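Visit to Verschueren: the Huvard hand-held gripper kit

Verschueren let us spend an afternoon in November with the Huvard, a hand-held gripper kit for recording demonstrations without a robot. Apolline Arnaud met us at the door and took us straight to the demo room.
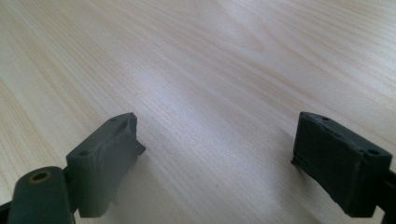

Price and parts came up first. The kit is sold as a set, and spare fingertips can be ordered separately. The tips look 3D-printed, and the left one has a ragged bit at its point that I would want trimmed before regular use. The brass-colored rim around the hole in the linkage looks neater. Arnaud said print finish is on their list.

Training a new operator takes around 20 minutes, she told us. Dilwyn Samuel from our side asked about repairs, and the answer was that most parts can be changed on site.
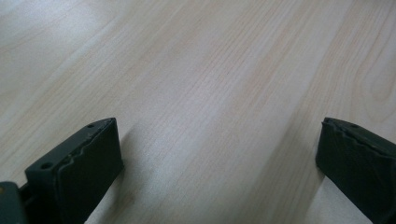

Support is by email, with a reply promised in two working days. The quote we were given was $2,218 before shipping - more than we had planned for, but it includes the recording software. We did not get to see the software on this visit.

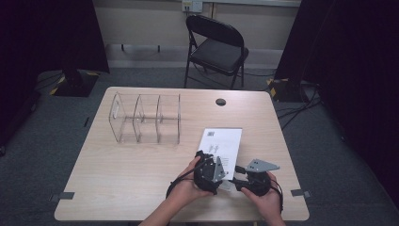

Handling the gripper at the demo table, with a printed code sheet behind it.

Trinidad Rivas has asked for a loan kit to try at Nenthorpe.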